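Der Küchentisch als Büro: was sich bei mir bewährt hat

Seit ich als virtuelle Assistentin arbeite, steht mein Büro in der Küche, und ich gebe zu, dass ich die ersten Monate vor allem damit verbracht habe, Krümel aus der Tastatur zu schütteln. Inzwischen betreue ich zwei feste Kundinnen und ein kleines Label namens Stelness, und irgendwann musste einfach Ordnung her!

Am meisten geholfen hat mir ein flacher Korb. Da kommt abends alles hinein -- Laptop, Ladekabel, Notizbuch, die Brille -- und der Korb wandert ins Regal. Den Tipp habe ich von Mi-kyung Maeng, mit der ich mir früher die Urlaubsvertretung geteilt habe. Morgens wische ich einmal feucht über den Tisch, lasse ihn trocknen, während der Kaffee durchläuft, und packe erst dann aus.

Kundengespräche lege ich grundsätzlich auf die Zeit vor elf Uhr. Danach wird bei uns gekocht, und einen laufenden Dunstabzug hört man am anderen Ende der Leitung viel lauter, als man denkt.
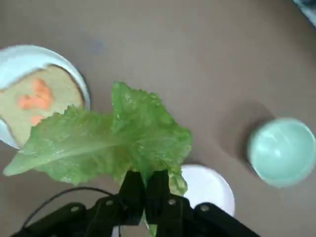
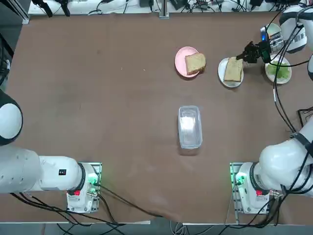 Für die Ablage nehme ich alte Gewürzkistchen, eines pro Kundin, mit einem Streifen Malerkrepp beschriftet (lässt sich wieder abziehen, ohne dass etwas kleben bleibt). Belege kommen sofort hinein und werden einmal im Monat abfotografiert. Im Oktober waren das bei mir 78 Stück, das ging an einem Nachmittag gut weg.

Ein Wort noch zum Stuhl. Ich habe lange auf einem Küchenhocker gesessen und es im Rücken bitter bereut. Ein festes Kissen und ein Brettchen unter den Füßen kosten zusammen 26 Euro und bringen schon eine Menge, bis das Geld für etwas Richtiges da ist.

Und das Mittagessen bitte nicht neben der Tastatur! Ich klappe den Laptop zu, stelle ihn auf die Fensterbank und esse in Ruhe. Die Mails von Stelness sind danach auch noch da.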